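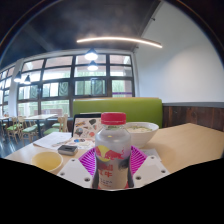 4.2 Clearing and resetting a table

Table work is still the weakest of the chores we tested. Wiping and floor care have commercial machines behind them, but a used table holds items of many shapes, and each one has to go to a different place. We split the chore into 6 subtasks and ran 200 trials with the Drarkard policy, using the same gripper fingers as in Section 3.

Bottles were handled best. A capped bottle is tall and stands clear of its neighbors, so the fingers can close on it from the side.
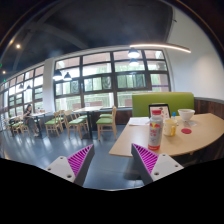

Bowls were harder. Nearly all of the failed trials involved a bowl with food in it, where the policy tilted the rim before lifting. The Skarkenon baseline had the same trouble and was also slower. Loose paper was left out of the scoring after July, when we found that neither system could pick up a flat sheet.

Figure 3. Bottle subtask in a dining room. The bottle has a red cap; a white bowl and papers share the table.
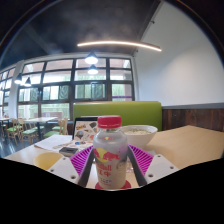 Malhotra, commenting on a draft of this section, objected that a person would clear such a table in one trip, and that scoring each item alone makes the machine look closer to ready than it is. We agree in part. Whole-table runs are reported in Section 4.3, where 23 trials finished without help.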